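Frequently Asked Questions

I get a lot of the same emails about packing food for long walks, so I finally sat down and typed out my answers. I'm Fotini Andreadis, I run the Garley walking group, and I have been feeding hungry people on hillsides for 17 years. If your question isn't in the list, write to me and I'll get to it eventually (I'm slow in August, sorry!).

How much food should I bring on a day walk?

More than you think, less than my mother would pack. For a full day out I bring one real lunch and something small to eat every hour or so. If we're doing the Brodcombe loop, which climbs 1698 feet before you even reach the good part, I add another sandwich. I've come home with leftovers plenty of times and I just eat them in the car.

What do you put in your sandwiches?

Cheese and pickles, nearly always. Hard cheese holds up well and pickles make everything taste better when you're tired. Stay away from sliced tomato unless you wrap it on its own and add it at lunch - it turns the bread to mush by ten in the morning. Tortillas are great too, because you can squash them flat under a rain jacket and they don't care.

Can I bring chocolate in summer?

You can, but you'll be drinking it. I switch to nuts, dried apricots and salty crackers once it gets warm. If you really can't do without chocolate, get the kind with a candy shell and keep it in the middle of your pack, wrapped in a spare shirt.

Do I need to bring a stove?

Not for our day walks. Pantelis Politis carries one and makes coffee for whoever stands nearest to him, so my advice is to stand near Pantelis. For overnight trips we share two stoves between the whole group and I'll email you about who's carrying what.

How much water?

I start with two liters and refill when I can. On the Flekero trail there's a tap by the parking lot and then nothing until the far end, so fill everything you own before you set off. I drink a big glass at home before I leave as well, and then of course I need a bathroom the moment we get there. There is one, behind the map board.

I have a nut allergy. Can I still come on the group walks?

Yes, please do! Put it on the sign-up form and I'll let everyone know before the walk, so people can pack something else. I'd still ask you to bring your own food and not share from the common bag, which gets handled by a lot of people. Carry your medication where somebody else can reach it, and tell me which pocket it's in.

What is the common bag?

Everyone brings one extra snack and drops it in. Whoever runs low takes something out. We've been doing it since my second year and it has saved a few bad moods, mine included.

Which snack bars do you recommend?

I don't have a favorite brand and I change my mind all the time. What I look for is a bar I can chew when it's cold out, so I put one in the fridge overnight and try it in the morning. If it hurts my teeth, it stays home.

I also like to mix flavors. Six of the same bar sounds fine in the store, but by the third one you'd trade it for a boot lace. Buy singles first, find two or three you like, and then get the big box.

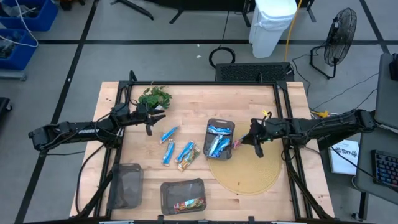

Calories matter too, but I wouldn't get too worked up over them. I had one last fall with 354 in it and I was hungry again in half an hour, while a plain oat one kept me going right up to lunch. Try things on short walks and write down what worked. I keep a list on the inside of my pantry door.

Can I make my own bars?

Sure! I use oats, honey, peanut butter and whatever dried fruit is at the back of the cupboard. Press the mix down really hard in the pan and let it sit overnight before you cut it, or you'll be eating crumbs with a spoon. Wrap each one in wax paper.

What about trash?

Take it all home, including orange peels and apple cores. I keep a zip bag in my side pocket just for wrappers, and I tear them as little as possible, as it's always the little corner pieces that blow away.

Do dogs get lunch too?

Michalis Dimitriou brings kibble in an old jam jar and gives it out in small handfuls. Please don't feed his dog anything else, no matter what her face tells you.

How do I sign up for a walk?

Use the form on the Walks page. You'll get an email from me with the meeting place and the lunch plan, usually a few days ahead. If it hasn't shown up, check your spam folder and then nudge me.

Last updated 7 March 2023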